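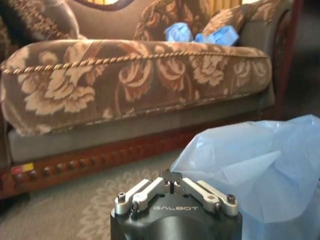
Monday, late. Back from the meeting on the Zorkard co-operative and no more convinced than when I set out. The pamphlet says 510 members ran the works without managers for 19 months, and everyone in the hall repeated it as if repeating it were evidence. Ran it how? Who settled the shifts? I asked and got a speech on Spain.

Read the thing again over supper. The minutes it quotes come from one meeting only, and a good one by the sound of it. I'd like to see the minutes of a bad one. 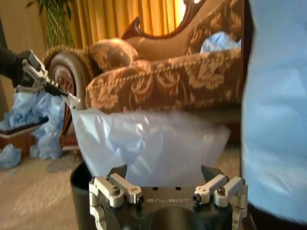
Then the old promise, on page after page, that common ownership will change the work itself. I doubt it. Take a pair of metal fingers on a dark plate, GALBOT lettered across it and a screw in each side: vote on it all you like, it is the same tool the next morning, and somebody still has to say what it is used for. The pamphlet skips that somebody.

Agbenyega has a chapter on the Pasen strike that at least admits there were quarrels over pay.

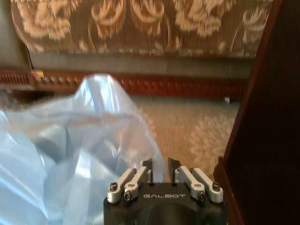
Even there the quarrels get blamed on outsiders, and I have read that excuse in every party history I own. Must take the book back by December. Will go to the next meeting, I suppose, and sit near the door.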